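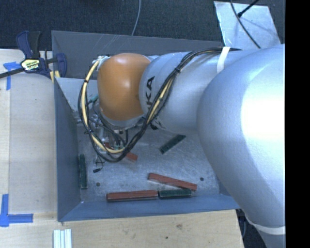

Detedholm open-top metal bin, painted, size 20 – long-term review

Tested by Severin Zaugg

The Detedholm is a rectangular steel bin with no lid, sold for bench use: sorting, parts picking, catching offcuts. I bought two for a workbench with a light wooden top and have used them daily since December. The finish I chose is blue-gray. The same body is sold bare for less money.

Construction. The walls are folded sheet with welded corners. The welds on both bins are continuous and were ground before painting. Wall deflection under hand pressure at mid-span is small and does not remain after release. A fully loaded bin can be dragged by one wall without the corners opening.

Paint. Wall paint is better than I expected at this price. Scratches show up pale against the blue-gray and stay fairly shallow. I have found no flaking next to them. The floor is a different matter. Parts slide over it all day and it wears to bare metal, first in the middle and then out toward the walls. Anyone storing damp parts should fit a mat or oil the floor. Thevar sells a rubber mat that fits after trimming one edge.

Noise. Dropping fasteners onto a bare floor is loud. The mat cures most of this but makes small washers harder to pick up, so I run one bin with it and one without.

Stability. The base sits flat on the wood and does not rock. It will slide if pushed hard from one side. Lilla Csonka, who works the next bench, put adhesive felt under hers – it protects the tabletop but makes the sliding worse. Thin rubber feet worked for me.

Access. The open top is the main reason to buy this over the Trollitz, which has a folded lip that catches sleeves and cables. The Detedholm can be reached into from any side. Cleaning takes a brush and a rag. Grit does collect in the front corners.

Against: no handles, no drain hole, no stacking feature, and a floor finish that should have been left off or done properly.

Rating: 4 out of 5. The bare version makes more sense if the bin will only hold dry metal parts.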